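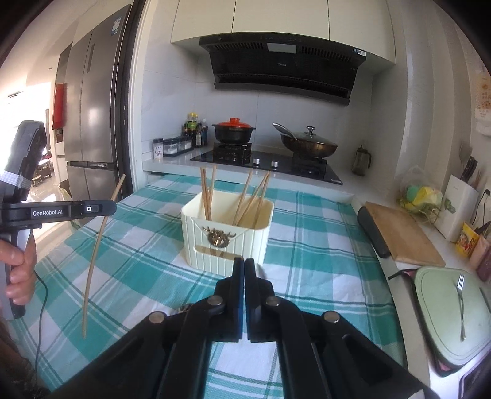 A Morning in the Chopstick Kitchen at Weninora

Print this page | E-mail to a friend

I have wanted to see how the people at Weninora gather their examples ever since Jingyi Cui told me over lunch that most of it happens in kitchens, with the cooking pots still on the stove. So when she wrote to say there was a place free on the July 11, 2021 visit, I packed a sandwich and took the early bus out to Dinham, and I am so glad I did!

The kitchen is a real one, with a checked cloth on the table, a clay pot with a bright orange-red lid on the cooktop and seasonings crowded in beside it. The job that morning was chopsticks. A person takes one of the hand-held grippers (the one beside ours, at the left, had GenRobot.AI in white letters along its arm), closes it on a chopstick and carries it over to or away from a cream plastic basket. Each go at it is saved as one example, and the learning system is later trained on the whole pile.

I had supposed chopsticks would be an easy thing to start with. They are long and thin and they lean every which way, some side by side, some with their tips together, and Orhun Güler told us the team likes that very much. He asks his people not to tidy the basket between goes — he wants the muddle in there, the way it would be at home. The target for a session is 90 examples, and a good pair of hands can finish in 55 minutes, with a stop for tea.

Then we were allowed to try. I was slow, and my wrist got tired sooner than I'd care to admit, but Lilibeth Villanueva stood by me and kept saying "smaller movements, smaller movements," and by my fourth chopstick I had stopped holding my breath. She says the clumsy ones are kept too, with a note, and looked over later by Berkay Soylu.

We had a long talk afterward about whether one kitchen is enough. It isn't, and they know it, and they hope to have 40 homes signed up by December. I have put my own kitchen on the list, once I've cleared the counter.

14 shares | 3 comments

Contact | Copyright Dinham Visitors' Circle | Back to top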